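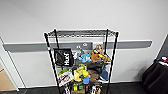 Does a softer fingertip make up for a slower controller when a gripper has to pick plush toys and cloth bags from a crowded shelf? Partly, and mostly for the plush toys; with cloth, the controller still matters more than the fingertip, and we would not trade one for the other without first asking what is going to be on the shelf.

4.2 Shelf picking with two fingertips and two controllers

We had long wanted to move away from the tabletop tests in the earlier sections, where every object sits by itself with plenty of room on each side. People do not store things that way at home, and we suspected that our tidy results were flattering us a little. For this section we therefore worked with an open wire shelf filled with soft goods and toys (Figure 7). Plush animals sit pressed against each other there, dark fabric lies in a heap underneath them, and a black tote bag hangs at one side with its lettering running downward. It is the kind of shelf many of our readers will have somewhere in the house, and we grew rather fond of it.

Figure 7. The wire shelf used for the picking trials, seen from slightly above. Plush toys are in the upper part of the load, with dark fabric beneath them and small toys and packages on the bottom shelf.

Both fingertips were mounted on the same parallel gripper. The first, which we call Prasska, is a firm pad with a shallow ribbed face. The second, Abubakar, is a hollow pad that folds inward when it meets an object. Each was run with the stock position controller and with Mutuvside, the force-limited controller written by Janaka Rathnayake during our stay at the Ternuvport lab. Every pairing was given 60 attempts, and an attempt counted as a success if the object was lifted clear of its neighbors and held for 3 seconds.

The hollow pad was at its best on plush. It settled around the rounded bodies and kept hold even when the approach was a bit off center, and this was true under both controllers. The firm pad tended to pinch a fold of fur and then let go of it halfway up, which was disappointing to watch after such a promising start.

Cloth was another story. A heap of dark fabric gives the depth camera very little to work with, and the stock controller often closed on two layers when we wanted one. Mutuvside did better here with either pad - it notices the extra resistance early and opens again before pulling the whole heap forward. Tharindu Wanigasekara, who labeled the attempts, marked these second tries separately, and we have kept them out of the success counts so that the comparison stays fair.

We should also mention the posts. An upright on an open shelf is thin and dark, and the planner did not always leave enough room for the wrist. We widened the safety margin in February and repeated the affected attempts, this time with the arm slowed down near the uprights. The slower approach added to the length of a session, but it did not change which pairing came out ahead for either kind of object.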